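Ticket 759 – Kimeck hand-held gripper kit, trial set
Product: Kimeck pair, blue textured pads
Status: open, waiting on Pindus support

First off, we're really enjoying this kit! Set-up took one evening, the grip is comfortable, and the pads hold thin cloth far better than the smooth ones on our old Skonholm pair. One problem though, and it's repeatable.

Fault: on long garment runs the finger-width reading drifts. It starts at zero when closed and by the end of a session reads a few millimetres open with the fingers shut. Recording carries on as normal and there's no warning.

Tried so far:
– Restarted and re-zeroed. Fine for around 75 lifts, then it creeps back.
– Swapped the cable for the spare. No change.
– Went from firmware 562 to 629. Start-up is much quicker (lovely), drift is the same.
– Checked the linkage screws. All tight.

The garment task is done at the bed, same as in our first report.
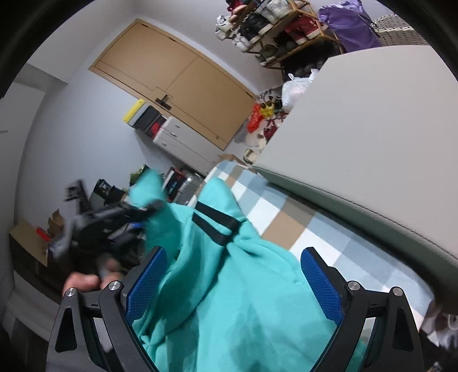
Garment task, turquoise item between the pads, checked sheet behind.

Rigid items don't seem to set it off, only cloth. My guess is the pads squash a little under a long pinch and the zero moves with them. Could you send a firmer set to try? Happy to run both and post the logs.

Update, January: Pindus asked for the raw width file. Sent.

Comments (2)

boiko_bench
Same drift on ours, also on 629. Re-zeroing between garments keeps it usable.

foldingpile
Do the firmer pads fit the older fingers? Would love a set if so!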